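Hi! You've found the folder for my little cube-stacking collection, which I've been calling Filtholm (no deep meaning, I just liked how it sounded). It's a pile of tabletop arrangements made from small colored cubes, with notes on what sits on what. I started it in August and I keep adding to it whenever I get a free evening.

## What's in here

There are 392 arrangements right now. Each one gets:

- a picture, in `pics/`
- a line in `stacks.csv` with the cube colors and who touches whom
- a short note, if I had something to say (often I didn't, sorry!)

I write every arrangement bottom to top, so `gray > green` means the green cube is on the gray one. If a cube rests on two others, I join the lower ones with a plus sign. Cubes standing alone just get their color.
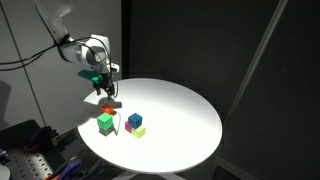

*Two clusters: orange-red by itself behind `gray > green`, then `magenta + yellow-green > blue` on the right.*

I'm very fond of the ones where a cube is perched across two others. They're fiddly to write down, though, and Iestyn Llewellyn and I went back and forth for ages over whether they count as a stack or a bridge. We settled on "perch," so that's the word in the `type` column. If you see "bridge" anywhere, it's an old row I missed. Please yell!

## Colors

Color names are my own and a bit loose. Magenta and pink are the same thing in the file. Yellow-green stays separate from green, even when bright light washes it out and it looks nearly pale yellow. Orange-red used to be split into two names, and Ntombi Radebe talked me into merging them after she relabeled a whole batch and got a different answer from mine on half of it.

## Known problems

- Cubes hiding behind other cubes are labeled if any part shows. I don't guess at the rest.
- Shadows make gray tricky. Check the note before you trust it.
- 4 rows have no type yet.

## Using it

Go ahead and use it for whatever you like, and a mention of Filtholm would make my day. Fixes are welcome too. Send me the row number and what you think it should say, and I'll go look at the picture again. Next on my list is sorting the notes by type (perches first, obviously).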